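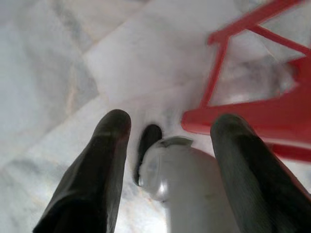 What is a refill shop?
A refill shop is a retail business that sells household goods by weight or volume, to be carried home in containers the customer already owns.

Print this page | E-mail this page

Refill shops commonly stock washing-up liquid, shampoo, dry foods and cooking oil. The container is weighed empty, filled and weighed again, and the difference is charged at the marked price.

In the town of Bestetden the trade began with Trarkeo, a single shop which offered 127 products in its first year. A second business, Lamera, opened in March and took over the former Kuo bakery. By the end of its third year Trarkeo listed 744 products and had 3 branches.

Rules on labelling differ between countries. Food sold loose must usually carry allergen details at the point of sale, and cleaning products require a safety label on the container.

Last revised 14 April 2020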